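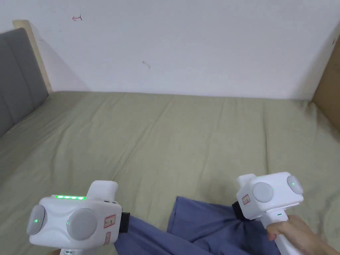 Fig. 1. Handheld grippers and a blue cloth on the practice bed.

Start with one crumpled cloth. Pinch, lift, lay it down, then do it again until you resent cotton. Smooth the sheet first or you'll be gripping that as well. Builders of the Kudo handle should keep their screws in a saucer, as the Prurunthorpe carpet has eaten plenty.

Before closing the housing, check the fingers move freely and the lights on the top plate come on green.

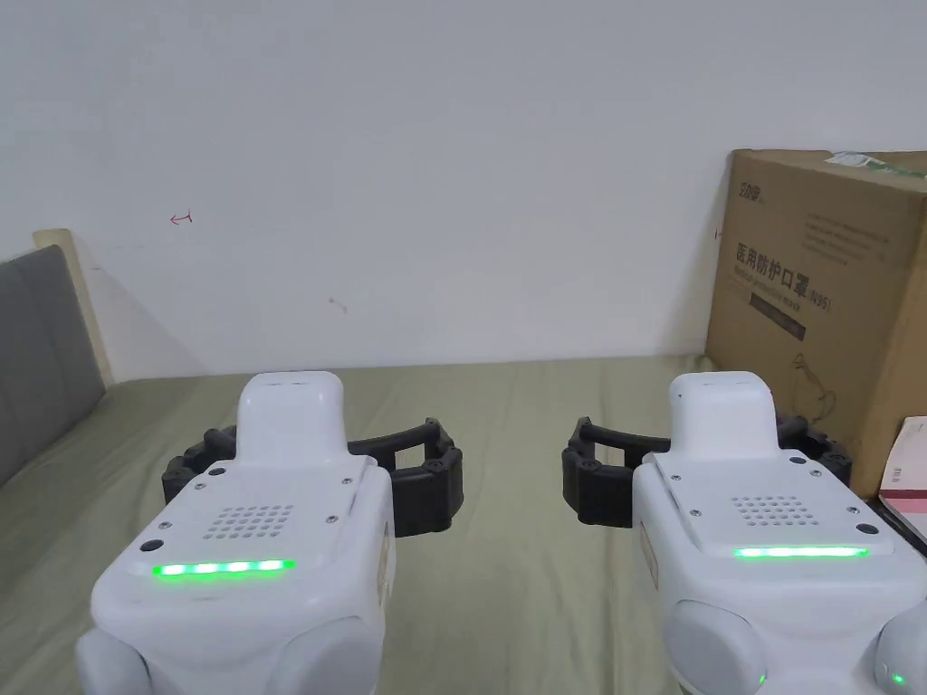 Homework

Write up 6 attempts, including the embarrassing ones. Hafþór Bach marks them in July.

Related
Irnix wiring notes
Workshop rules, Zollau

300 shares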